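Relton Bimanual Benchtop Station
Product and planning information

Overview
Specifications
Options
Site planning
Ordering

The Relton station is a two-arm tabletop system for handling small household and kitchen goods. It is sold as a complete set: two jointed arms, two two-finger grippers, controller, power supply, cable kit and table clamps. The table is not included.

This page is meant for labs and test departments preparing a budget request or a room plan. Programming is covered in the Plurnance software manual.

What is in the base set
Arm, left, with base collar
Arm, right, with base collar
Two-finger gripper, black (2)
Controller with emergency stop
Power supply and mains cord
Cable kit, arm to controller
Table clamps and hex keys

Specifications
Mounting: rear edge of table, both arms
Power draw, both arms moving: 300 W
Minimum clear height above table top: 273 cm from floor
Controller noise at 1 m: not rated
Warranty: 18 months from delivery, grippers excluded

Gripper fingers are wear parts. Order a spare set with the station if it will run on more than one shift. Fingers from the older Relton single-arm model do not fit.

Options
Zeman overhead bracket. Carries a camera or light above the work area. Clamps to the short side of the table. Allow extra room on that side.
Flustex table mat. Supplied on a roll and cut on site. Matte finish, no adhesive. Replace when creased, as lifted edges catch on low objects.
Part 301, extended cable kit. Needed where the controller cannot stand directly behind the table.
Plurnance seat license. One per controller. Additional seats for offline work are priced separately.

Site planning
The table must carry the arms without visible sway. Height-adjustable frames are accepted if they can be locked. Check the rear edge for cross bars before ordering, because the clamps need a flat underside.

Leave access behind the table for service. If the table must stand close to a wall, fit the arms before it is moved into its final position. Wall outlets behind the work area are usable but hard to reach once the station is loaded. Switch the station from a separate outlet that can be reached from the front.

Windows are permitted. Where the Zeman bracket carries a camera, fit a blind or plan for fixed lighting. Daylight shifts during the day and affects repeat runs.

Work area and test goods
Budget for test goods separately. Most sites underestimate this line. A useful starting stock mixes rigid, thin, round and soft items, including some that are clear or shiny. Buy duplicates of anything breakable. Racks and stands should be purchased with the goods they hold, so that spacing stays the same when a piece is replaced.

Large items such as countertop appliances belong at the ends of the table, with the middle kept for small pieces. Appliance cords should stay off the mat.

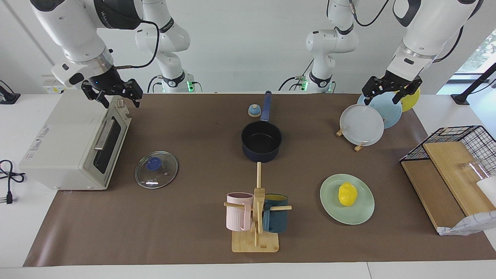

Both arms over a kitchen layout: toaster oven at the left end, mug tree and dish rack in the middle, cutting boards in a wire rack at the right.

Budget lines to include
Base set
Plurnance license
Spare gripper fingers
Table, if not on hand
Mat and bracket
Test goods, first stock and yearly replacement
Operator training, on site or remote

Freight is quoted per address. The station ships in two crates, and a ground-floor receiving point is assumed. Saturday delivery is available at extra charge.

Ordering
Quotes are valid through the end of the following month. State the table dimensions, wall distance and required cable length with the request. Orders that include part 301 ship complete; partial shipment is not offered. The current price list stays in force until September.

Related items
Relton single-arm station
Gripper finger set, spare
Zeman bracket, short
Flustex mat, full roll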